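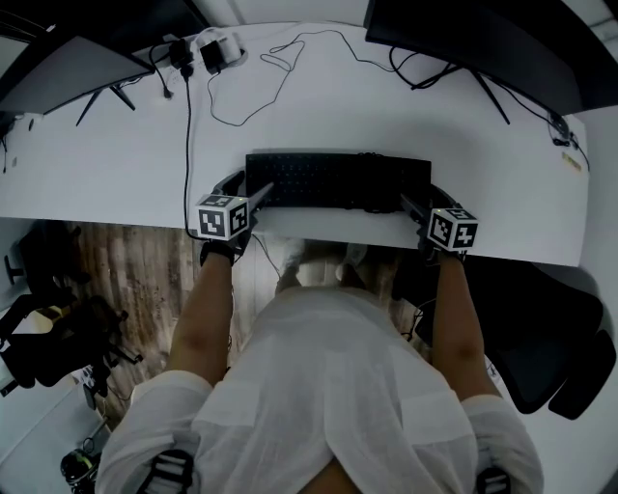 Lai-ching Poon wrote back after the March session that she would move the power strip under the desk before touching anything else, and that a tidy keyboard on top of a nest of cables is still a messy desk.

Start with that comment. Ask who agrees, wait for hands.

Point 1. The desktop. Two monitors, one keyboard, one strip full of plugs is a common setup. Unplug what has no use this week. Label both ends of each cable that stays. Clips go along the side edge.

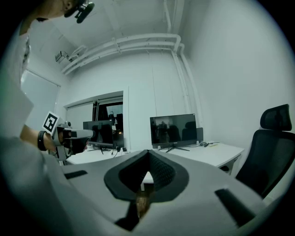 Point 2. Cable length. Most people buy 300 cm when 90 would do. The extra ends up in loops behind the screens. Mention the Granström tray, 20 minutes to fit. Skip the price unless asked.

Point 3. Look up as well as down. In a small white room, pipes and blinds are part of what you see from the chair. Leave them plain.

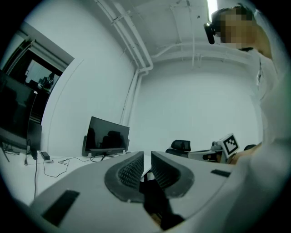
Chairs come last. Push them in at the end of the day so the floor can be swept. Runo office does this on Monday only, and it holds up fine.

Questions, then hand out the Wesach checklist.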